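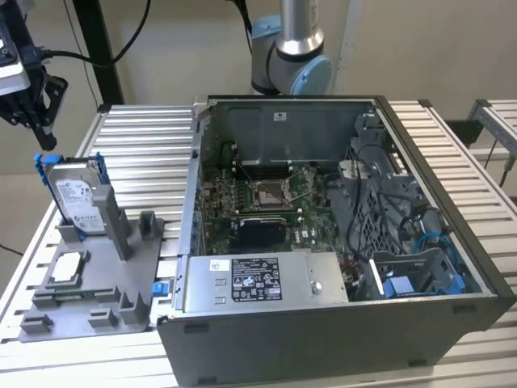 If you've got an old computer in the closet (I have two, and one of them is holding up a shelf), Saturday is your day. The Lurow drop-off is back in Ulcombe, and this time they'll take pretty much anything with a plug on it.

I stopped by the Duda building on Mill Road this week to find out how it works, and I came home with a flyer, a bag of loose screws I didn't ask for, and a much better idea of what happens to the stuff we throw out. The doors open at 10 in the morning and close when the truck is full. Last May the truck was full before lunch, so don't do what I did and roll up at three with a printer in the back seat!

Florante Dizon runs the drop-off, and he's very easy to talk to if you like hearing about power supplies. I asked him what people get wrong and he didn't even stop to think.

"They take the hard drive out with a hammer," he told me. "Then I get a case with a hole in it, and I can't use the case either."

So please leave the hammer at home. If you're worried about your files, you can ask for the drive to be pulled while you stand there, and you can take it away in your pocket. It doesn't cost anything. You can also leave it in and sign a form to have it wiped, and they'll mail you a note when that's been done. I went with the pocket option last year and the drive is now in a kitchen drawer with the dead batteries, but I feel fine about it.

The numbers surprised me. The drop-off took in 2832 items last year, and that's counting a keyboard and a mouse as one item if they came in together. The goal this year is to get 1000 working desktops out the door again, most of them to families in Ulcombe and over in Banholm, where the library lost its computer room when the roof went and still hasn't gotten it back. Kids there have been doing homework on their phones all winter. My niece wrote a whole paper on whales that way and her thumbs were sore for days.

Desktops are what they want most, by the way. They're easy to open and easy to fix, and parts from one will often go into another. Laptops are welcome too, with the charger if you can find it. Tape the charger to the lid! Florante has a bin of chargers that don't match anything, and he looked a little sad when he showed it to me.
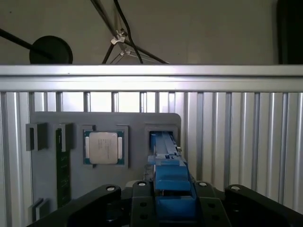 Blue fingers at the slot in a gray board, with a ribbed metal panel behind it.

Old TVs are a different story. The big glass ones cost money to get rid of, so there's a $10 charge for each of those, cash or card. Flat screens are free. So are phones, routers, game consoles, speakers and that drawer of cables we all have. No microwaves, no fridges, and nothing with gas or oil in it. I asked if bread makers count and was told to bring it and they'd see.

You don't have to live in Ulcombe to use it. Folks from Banholm can come straight in by the side gate and skip the worst of the line, which backed up past the tire shop last time. Stay in your car and someone will come to the window. If you can't lift your stuff, say so, and they'll lift it for you.

If you'd like to get a computer instead of giving one away, the request sheets are at the front desk at Duda, and you can fill one in on Saturday or any weekday. There's a short wait right now. You'll get a call when yours is ready to pick up, and it comes with a keyboard, a mouse and a screen.

I'll be there by 9:30 with the one that isn't holding up the shelf.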